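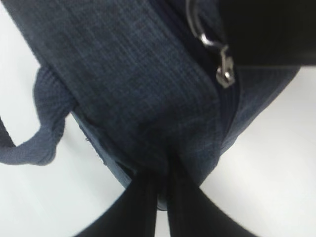
La pinza sobre la esquina inferior de una bolsa de tela azul, con la cremallera a la derecha. Cámara de muñeca, célula de Cimau.

Parada en la célula de bolsas: qué falló y qué cambia

La célula de manipulación de bolsas de Cimau estuvo fuera de servicio dos turnos completos a principios de noviembre. No hubo heridos. Resumimos lo ocurrido porque varios compañeros de Lesside han preguntado y porque el fallo puede darse en cualquier puesto que trabaje con tejido.

El robot llevaba 3,243 ciclos desde la última revisión de los dedos cuando dejó de soltar una bolsa. La orden de apertura se dio y el controlador la registró como cumplida, pero la tela había quedado pellizcada en el hueco entre los dos dedos y la pieza subió con el brazo. El programa dio el depósito por bueno y arrancó el desplazamiento siguiente con la bolsa colgando. Una correa se enganchó en el borde de la mesa y el brazo siguió tirando hasta que saltó el límite de par del eje de la muñeca.

Dalia Bensaid, que estaba en el puesto, pulsó la parada de emergencia. El brazo ya se había detenido por sí solo, aunque con la correa tensa. Al liberar los frenos para retirar la bolsa, la muñeca se desplazó de golpe unos centímetros hacia la mesa. Dalia tenía la mano fuera de la zona, pero el procedimiento que seguía le permitía tenerla dentro, y eso es lo que más nos preocupa del incidente.

En la revisión posterior aparecieron dos causas. La primera es el desgaste de la cara interior de un dedo, que deja un filo donde se agarra el tejido grueso, sobre todo en las esquinas, donde se juntan varias capas y la tela se arruga al cerrar. La segunda es de programa: la confirmación de apertura mide la posición de los dedos y no comprueba si queda algo entre ellos. Eilif Kvam ya había señalado este punto en la puesta en marcha y quedó pendiente – está en el acta, sin fecha de cierre.

Desde el 8 de noviembre de 2022 se aplica lo siguiente:

Los dedos se inspeccionan cada 300 ciclos y se cambian si hay filo o rebaba al tacto. La inspección se hace con el brazo consignado.

Tras cada apertura, el brazo sube despacio y la cámara de muñeca comprueba que la pinza está vacía. Si no lo está, el robot se para y avisa. El ciclo se alarga un poco.

Los frenos no se liberan con una pieza enganchada. Primero se corta o se suelta la correa desde fuera del alcance del brazo, y lo hacen dos personas.

Queda por decidir si se coge la bolsa por otro punto. Romana Gajdoš ha probado el agarre por el centro del panel, lejos de la cremallera, pero la pieza gira al levantarla. Seguirá con las pruebas a velocidad reducida.

Quien haya visto algo parecido en su puesto, aunque no acabara en parada, que se lo comunique a Solange Hoarau – basta con la hora y el número de célula.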